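Honorary Consulate of Trundatar: Frequently Asked Questions

Last revised Jun 12, 2019

We answer the same questions by phone most mornings, so we have written the answers down. Please read them before calling. We will still be here afterward, between 10 and 3.

Is this an embassy?

No. Trundatar has one embassy in this country, and it is in the capital, with a flagpole and a driveway. We are an honorary consulate, on the second floor above a dentist. The embassy handles relations between the two governments. We handle lost passports, signatures, and people who would like to know about relations between the two governments.

Are you paid?

The honorary consul receives no salary. There is an allowance for postage, which was last raised when postage was cheaper.

Can you issue me a visa?

We can accept your application, check that it is complete, and send it to the embassy. The embassy decides. Allow 12 working days from the date it leaves us, and longer in December, when both countries observe their holidays and Trundatar also observes a few of its neighbors'.

My application was refused. Can you tell me why?

Usually not. The refusal letter gives a paragraph number, and the paragraph says that the reasons need not be stated. You may apply again after 93 days. Sending the same papers in a nicer folder has not, to our knowledge, changed an outcome.

Do I need a visa if I am only changing planes?

Not if you stay in the transit area and leave on the same calendar day. If your connection departs after midnight, it is a different calendar day, and you do. Airlines check this at the desk and are not in a mood to debate it.

I hold two passports. Which one should I use?

If one of them is from Trundatar, use that one to enter and leave Trundatar. Its government regards you as its citizen and nothing else while you are there, which limits what any other consulate can do for you if things go badly.

What will you do if I am arrested?

If you are a citizen of Trundatar arrested in our district, you may ask the police to notify us. We can visit you, give you a list of local lawyers, and contact your family if you agree. We cannot get you out, pay your fine, or give evidence about your character, which we will have known for less than an hour. 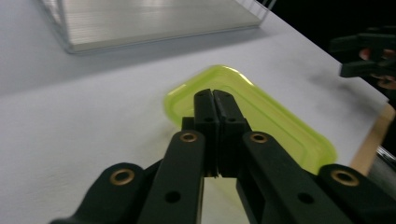
A black gripper over a white tabletop.

What is happening with the Rweyemamu Agreement?

The agreement on mutual recognition of documents between Trundatar and Tristari has been signed and not ratified. Signing means both sides like it. Ratifying means both parliaments have voted for it, and so far one has. Until the second vote, a birth certificate from Tristari still needs a certified translation and a stamp from its own foreign ministry before we can accept it.

Two diplomats were sent home in the spring. Does that affect me?

Probably not. Each government asked one member of the other's staff to leave, in language that was regretful on both sides. Consular work went on as before - slower by one person at each end, naturally. Travel rules have not changed.

Can I claim asylum at your office?

No. We have no power to grant it, and the building is ordinary rented space under local law. Please contact a qualified immigration lawyer, and do so early.

Does my car get diplomatic plates if I volunteer for you?

No. Neither does ours. The honorary consul parks at a meter.

How do I pay?

By money order or bank transfer. We do not take cash, and we no longer take checks, following an experience with checks.

Related pages
Fees for consular services
Certified translators in our district
Registering a birth abroad
Statement on the Funance border crossing
Holiday closures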